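Visit to the Varon demonstration rooms, Galtside
2026-02-21

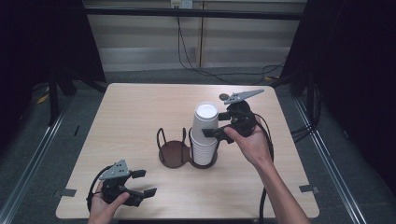
Paper cup task at one of the stations, with a hand-held gripper in each hand.

Our company, Mekico, must decide this spring if we buy equipment for recording handling tasks, so two of us went to Galtside to see it in use and ask about prices.

The station takes less floor than I had planned for. A small square table, two rails and black curtains at the sides are enough. What I had forgotten in my budget is the cabling: each gripper has its own cable, and we have few sockets in our room.

Varon quotes 14 weeks for delivery and 18 months of guarantee. Spare finger sets are not included. Friesen, whom we visited in December, promised 19 weeks but includes the spares and one day of training.

I also asked about consumables. Paper cups are cheap, but they get bent, and I was advised to order 200 at a time and keep them in their sleeves.

We still wait for the written offer with the transport cost. The parking is behind the building, and the entrance is on the canal side.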